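Notes for the Pesholm talk, 11 June 2025. Slot is 30 minutes including questions. Slides are numbered; the notes follow the same order.

## 1. Scope

- Subject: standby load in small offices, measured at the socket and at the meter.
- Left out: heating, lifts, server rooms. Refer questions on heating to Cúc Tạ's paper from March.
- Define standby before showing any figures. In this talk it means power drawn while the equipment is plugged in and doing no work for a user. A laptop charging overnight is not standby under this definition. A printer waiting for a job is.

## 2. Base load

- Show the overnight curve for the Wysocka building. Point to the flat section.
- Base load there is roughly 200 watts on the ground floor with everyone gone. The fridge cycles on top of it and must be subtracted first.
- The fridge correction used the mean of whole cycles. Part cycles at either end of the night were dropped.
- Say clearly that the meter reads active power. Plug-in meters that multiply volts by amps will read high on small power supplies, as the power factor at light load is poor.

## 3. Method

- Socket readings were taken for 100 minutes each, with the first 2 minutes thrown away to let the reading settle.
- Each item was read in three states: switched off at the button, asleep, and idle.
- Sum of the socket readings is lower than the meter reading. Hard-wired items make up part of the gap: alarm panel, door entry, emergency lights on charge.
- The Himach logger rounds down below one watt. Anything that small was read again on the Melteo unit.

## 4. Desk equipment

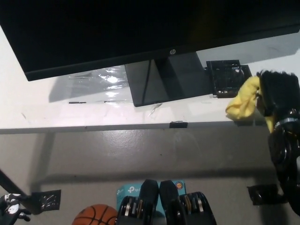 *Mỹ Trịnh*

- A dark screen says nothing about the state. Off, asleep and no signal can look the same from a chair, and they do not draw the same power.
- Docking stations drew more than the screens attached to them in the sleep state. Pause on this; it is usually queried.
- Switched extension leads work if the switch can be reached from the chair. Under the desk they stayed on.

## 5. If time is short

- Skip the cost slide. The tariff has changed and the totals need redoing.
- Keep the slide on timers. The clock inside a timer draws power too, so fitting one to a single charger may save very little.
- Questions. Spare slide at the end has the full table by state.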